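HSVC 277 Small Storage, handout 2
Desk boxes, dividers, drawers

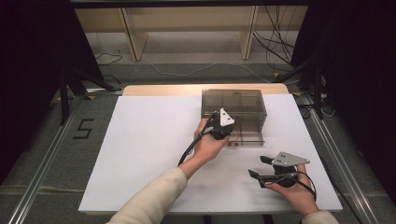
Department of Household Studies, Nostora College

Read before lab. Updated April 1, 2022, old version from January is out of date, toss it.

Compartment boxes. Clear or tinted plastic, thin upright partitions, sometimes a drawer part low at the front. Tinted hides dust and mess, but you lose color. Small reddish-brown thing behind smoky plastic: button? bead? Hard to say without opening up. So label if tinted.

Terms for the quiz
Partition - upright wall inside, fixed or lift-out.
Footprint - table area the box takes up, drawer CLOSED.
Working footprint - same but drawer open. Always bigger, people forget this.

Placement. Back of the work surface, front face toward you. Leave clear space ahead for hands and the drawer. White board under the box helps, dropped bits show up better than on pale wood.

Sorting order
Empty everything onto the board.
Group by use first, size second. (Gindero chapter does it teh other way round, we don't.)
Most used goes in front or in the drawer.
One kind per compartment. Mixed = you will tip it all out again next week.

Lab task: measure both footprints, sketch the partitions from the front, then write a half page on what you would move and why. Vukčević reading is on reserve, shelf 839. Skip the part on wall racks, we get to those later on.

Sketches in pencil please. Hand in at the strat of next lab, stapled.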